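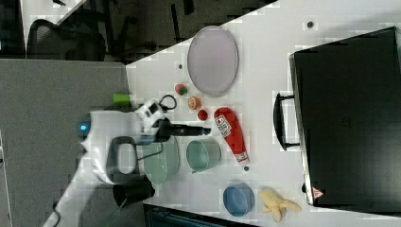
A black hard-shell suitcase and a lavender plate on a white table.

I have stopped believing in the ten-step face. The bathroom shelf got to nine bottles before I added up the receipts, and the total was $574. Most of it was Zendeo, which sells a toner to prepare you for an essence that prepares you for a serum. What the serum prepares you for is the next email.

The pitch is always about layering. Each product is said to need the others, so if your skin looks the same after a month, you skipped a step. I can't think of another purchase where the buyer wears the blame so cheerfully. If a kettle didn't boil, you'd take it back.

My pharmacist stocks a plain sorbolene in a pump bottle. It has a dull label and no colour on it worth mentioning. I've used that and a decent sunscreen since October, and my face is as ordinary as it was before. Istorden wants $149 for 50 mL of night cream, and the leaflet talks about skin that "feels" renewed. Feels is doing a lot of work there. It's a word you can't measure or get a refund on.

I'm not against nice things. Some people enjoy the ritual, and a jar that smells good at 10 pm is a fair enough treat. But call it a treat and price it like one. Don't dress it up with a survey of women who got the cream free and were asked if they liked it - and don't tell a fifteen-year-old she needs it for her wrinkles.

The sunscreen stays. The rest can run out, and I won't be replacing it.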